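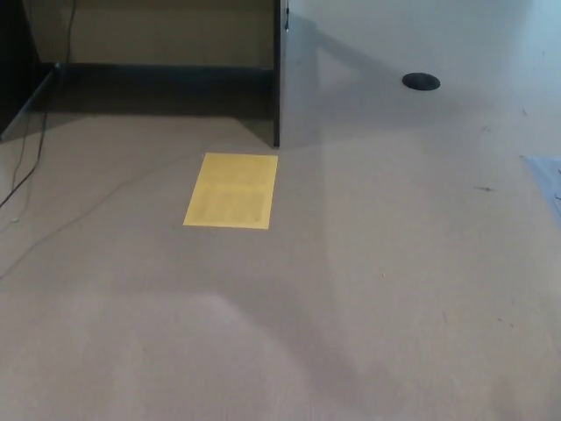
Does clearing your desk at the end of the day make you better at your job?

There is very little reason to think so. What it does is make a desk look clear, and people who walk past a clear desk tend to assume that the person who sits at it has things under control. Those are separate matters, and an entire line of office advice depends on mixing them up.

I bring this up in September, when the advice comes around again. My inbox fills with back-to-work material from companies that sell trays. The message has not changed since I started getting paid to write things down in 2000. Your mess is costing you. Your mess is in your head. Buy a tray.

I worked for a while at a company called Pronstead, which adopted a clear desk policy during my second year there. A consultant from Jercombe came in with a slide deck and told us that the average office worker wastes 108 hours a year looking for things. I asked where the number came from. He said it was well known. I asked whether it included time spent looking for things that had been put away under a clear desk policy, and he said he would get back to me. I am still open to hearing from him.

The number bothered me less than the way it was used. Once it was up on the wall, every argument about the policy became an argument about whether you were in favor of wasting 108 hours. I had a stack of papers to the left of my keyboard, with the newest on top and the oldest at the bottom, and I could put my hand on any of them. Under the new rules the stack went into a drawer at 5:30 and came out again at 9:00. Some mornings it came out in a different order. Some mornings it stayed in the drawer, and I forgot what was in it until somebody called.

There are good reasons to clear a desk. If you handle medical files or payroll, lock them up. If you share the desk with someone on another shift, leave it the way you would want to find it. Old coffee cups should go back to the kitchen. I don't know anyone who disputes this, and none of it needs a consultant.

What I doubt is the bigger claim, the one about the mind. Noboru Sugiyama, who sat across from me at Pronstead and did the most careful work in the building, kept a desk that looked like the back of a thrift store. When the policy arrived he did as he was told. He bought a large bag, swept everything into it at night, and tipped it all back out in the morning. His desk passed every inspection. I asked if he felt any calmer. He said he felt like a man who carried a bag. 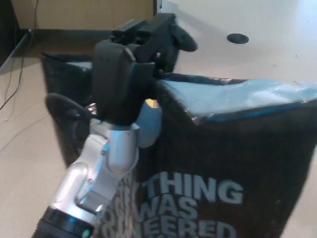 What the tidy people leave out

The usual reply is that Noboru was doing it wrong, that he should have sorted things as he went. Maybe. But sorting is work too, and it never shows up in the sums. If it takes me twenty minutes a day to file papers that I will need again tomorrow, those minutes ought to be set against whatever I save. I have never seen a slide that did this.

I have also never seen anyone separate cause from effect. Suppose it were true that people with clear desks get more done. It could be that the clear desk helps them. It could be that they have assistants. It could be that the job is mostly phone calls, or that they have been promoted to the point where the paper lands on somebody else. The corner offices at Pronstead were spotless, and I don't believe that is how those people came to be in them.

Then there is the software version of all this. A later employer paid for a program called Nuchit, which promised to do for our files what the trays had done for our desks. Every document needed a label before it could be saved. Within a month there were more than 1000 labels, and a good many of them were "misc." We were sent to a morning of training at the Arcombe hotel to learn how to use fewer labels. The sandwiches were good.

I'm not making a case for mess. I have read those articles as well, the ones that say a messy desk is a sign of a creative person, and the evidence looks just as thin to me. They flatter a different set of readers. Most of us fall somewhere in the middle, with a pile that grows for a week or two and then gets dealt with when it starts sliding onto the floor.

So when the next memo goes around, ask what it is for. If the answer is privacy or hygiene or a shared workspace, fine, go along with it. If the answer is focus, ask to see the numbers, and ask who collected them. And if somebody offers to get back to you, write down the date.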